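November 2020. Sorby room, damp log

Hygrometer 2 reads 4 points above the wall probe again. Swapped batteries, no change. Bülent wants both units checked against the salt jar before we trust the January figures. Run 204 stands for now, marked doubtful.

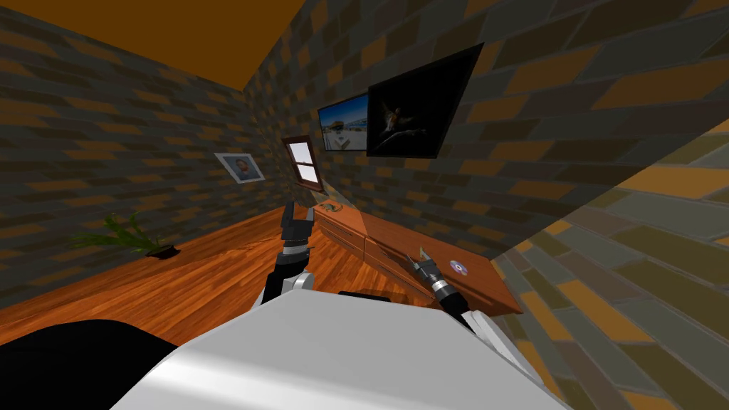
Condensation depends mostly on the coldest surface, so mean room humidity tells us little. Next model run should treat glazing separately. A small window near the far corner, as here, needs its own node. Hala to send U-values.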